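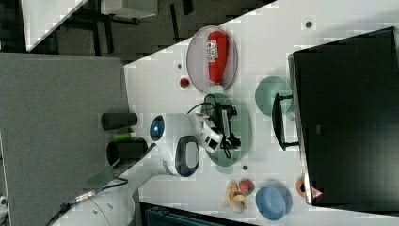 Über uns

Erosik ist ein Ingenieurbüro für Lebensmittellogistik und Küchenplanung mit Sitz in Nomthorpe. Wir planen Ausgabe- und Spülbereiche für Betriebsgastronomie, Schulen und Kliniken. Das Büro beschäftigt 26 Mitarbeitende in den Fachgebieten Lüftung, Kältetechnik, Hygiene und Materialfluss.

Leistungsumfang

Wir bearbeiten Projekte von der Bedarfsermittlung bis zur Abnahme. Grundlage jeder Planung ist eine Aufnahme der Wege zwischen Anlieferung, Lager, Produktion und Rückgabe. Geschirrformate und Gebinde werden früh festgelegt — sie bestimmen Regaltiefen, Bandbreiten und die Höhe der Abstellflächen.

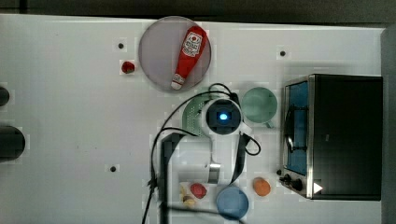

Referenzen

Bisher wurden 308 Anlagen übergeben, zuletzt die Zentralküche Riltamgate mit neun Ausgabelinien. Die Kältetechnik lieferte dort unser Partner Vasilakis. Die Bauzeit betrug acht Monate, die Umstellung erfolgte im laufenden Betrieb.

Kontakt

Anfragen bitte mit Grundriss und Angabe der täglichen Essenszahl. Ortstermine für das Folgejahr vergeben wir ab Oktober.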